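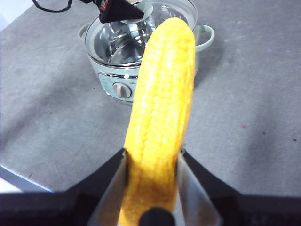
1/ My kitchen policy on sweet corn, developed over several Julys and defended at every family gathering in Rendport: it does not need a gallon of water. It does not need a lobster pot. It needs an inch in the bottom, a lid, and for everybody to leave the room. The ear you see up top is from tonight, good and yellow, with the little green pot back there behind it, and no stockpot was dragged out of the basement.

2/ The little green pot is electric and lives on the counter. I bought it at Rumeck when the oven died and I was too proud to call anyone. The oven got fixed. The pot stayed. It now does most of the work and the oven holds the baking sheets.

3/ I posted the corn method once before and got a reply 1,300 words long from a man who salts his water, sugars his water, and adds milk to his water. Sir, that is soup.

4/ Fine, the method. Shuck it. Get the silk off, or get most of the silk off and tell yourself it's fiber. If the ear is too long for the pot, snap it in half over your knee like you've just lost a tennis match.

5/ An inch of water. Not salted. Salt goes on at the table, where it can be argued about by the people it affects.

6/ Lid on. This is the part people cannot do. I come from a long line of lifters. My mother lifts. My aunt lifts, looks, says "hm," and puts it back down a little crooked. Every "hm" lets the steam out and then they want to know why dinner is late.

7/ Go wipe the counter while you wait. Mine is gray and speckled, and I picked it because the showroom said it hides everything. It hides pepper. Flour and whatever else is white in my life shows up on it like chalk on a blackboard.

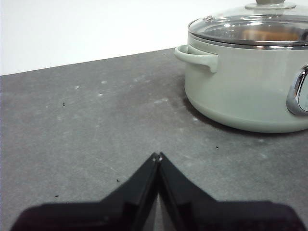
8/ Corn is done when a kernel pops under a fork instead of sulking. I don't give times. Old corn takes longer than new corn, and corn from the stand on the Purkonari road takes practically none, and you will know which kind you bought by how quiet the seller got when you asked.

9/ Someone is already typing "microwave." I know about the microwave. I've made my peace with the microwave. It's very good for one ear eaten standing up at 11 p.m., and I say that with experience.

10/ My neighbor Ka-ming Hsiao does his on the grill in the husk and it's better than mine. He knows it. He brought over 2 ears last summer "just so you can compare" and I compared them and we haven't discussed it.

11/ Questions about the pot, since you all only ever want to know about the pot. Yes, it does rice. Yes, there are other settings. There's a column of tiny icons down each side of the dial and I have been loyal to one of them. I assume the rest are lovely.

12/ The knob on the lid is the same sort of green as everything else on it. The handles too. Whoever designed this had one can of paint and a vision, and I respect that – I've decorated whole apartments with less.

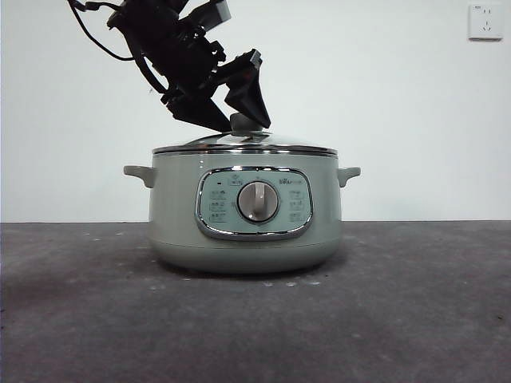
The pot, lid on, where it belongs.

13/ Butter: roll the ear directly on the stick. It leaves a groove in the butter that will upset guests. Keep separate guest butter.

14/ Leftover ears, if such a thing happens at your house: cut the kernels off the next morning and put them in eggs. Do it in a wide bowl. I did it on a flat board once and was finding kernels until Thanksgiving.

15/ Muting the milk guy now. Goodnight.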